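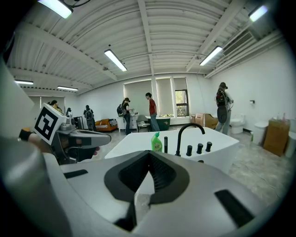

2019-11-16

Duties began at the Chege display hall shortly after the doors were unlocked. The principal task for the day was the cleaning of the bathroom fittings, beginning with the freestanding tub, and the preparation of the cleaning schedule that Fotini Gavalas has requested for the coming season.

The white tub was taken first. The AXE bottle was kept on the rim next to the hand shower while the work was in progress. I have asked before that bottles be returned to the supply shelf between stages, but with a tub of this length the walk back and forth is tiresome, and I did not insist on it today.

Matte black fittings continue to require more attention than the chrome ones did. Every fingerprint shows on the gooseneck spout, and the three knobs collect a pale film where they meet the rim. Mwajuma Muli recommends a soft cloth and plain water for the black parts, with the cleaner reserved for the tub itself. Her method was adopted and will be entered in the schedule. Scouring pads are not to be used on any black finish. One was found in the bucket this morning and has been thrown away.

Sveva Colombo called before lunch regarding the Gritia order. Delivery of the replacement hoses has been moved back 2 weeks. She was informed that the hall can manage in the meantime, provided that the two spare hoses left over from October are suitable. Jeptoo Magesa is to check the threads.

The afternoon was given to the floor. The measured area for cleaning is 80 square meters, of which 60 were completed before the mop head gave out. The remainder, chiefly the strip along the right wall, was swept only. A new mop head has been requested from Pustitex, together with cloths and a second bucket.

Faraji Urio raised the matter of the light fixtures, which have not been dusted this season. They hang high, and the tall ladder is still on loan to Sondatport. I agreed that it should be asked for in writing. The slats of the ventilation grille should be done on the same visit, before the floor is washed again.

The supply cupboard was locked and the key returned to the desk. Outstanding for tomorrow: the strip by the wall, the letter concerning the ladder, and the first draft of the schedule for Fotini Gavalas.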